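Torndale compares two finger pads on hand-held gripper
Tue 3 July – by Themba Sibiya
Reading time: 2 min

Torndale has begun comparing two finger pads for its hand-held gripper, one smooth and one ridged. Each pad is rated for 1000 closures. The trial covers household pick-up tasks, including trash, and runs in seven kitchens. Skilero supplies the wrist camera – a wide-angle unit in use since March. Crumpled wrappers remain the hardest items to grade. Results go to Skemico for review.
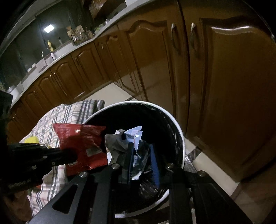
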